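Counter Surfaces and Cleaning Time in Shared Student Kitchens
Term project report, Household Materials course

3. Background

The Kindine residence has two shared kitchens on each floor. Most of the original counters were plain white laminate, and residents complained that stains showed and never came out. When the counters were replaced, the housing office chose darker patterned surfaces for one wing and left the other wing as it was. This gave us a simple way to compare them.

We wanted to know whether people clean a patterned counter less often than a plain one. Our guess was that crumbs and dried spills are harder to see on a pattern, so they stay longer.

4. Method

We handed out 80 paper surveys and got 29 back that were complete enough to use. The survey asked how often the person wiped the counter, what they used, and whether they looked at it first. We also wiped a test patch in each kitchen every Wednesday evening and rated the cloth on a scale from clean to very dirty. The same brand of cloth was used throughout.

Gray marble patterns were the most common choice in the catalogs we looked at, from both Vusen and Demirtaş. They are sold in matte and gloss, and the price difference is small. 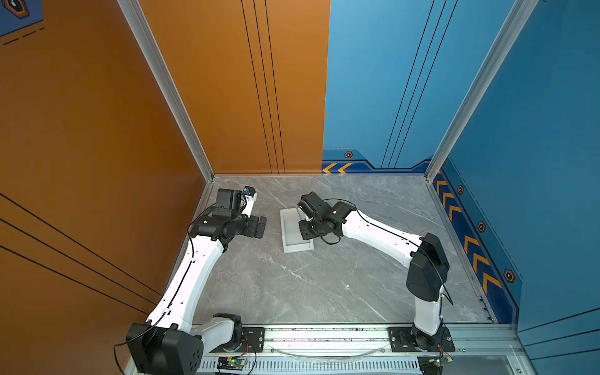
Vol. 13, No. 2

5. Results

Residents in the patterned wing said they wiped the counter after cooking less often than residents in the plain wing. The cloth ratings agreed with this, but the gap was smaller than we expected. Coffee and tea were the spills people reported missing most. Flour was noticed on both surfaces.

Two of the surveys came from people who had moved between wings during the term – we left these out of the comparison but kept their comments.

6. Limits

The kitchens in the plain wing are closer to the Odska entrance and get more visitors, which may have raised the ratings there. We did not test for bacteria. A second round in January would need more surveys from the patterned wing.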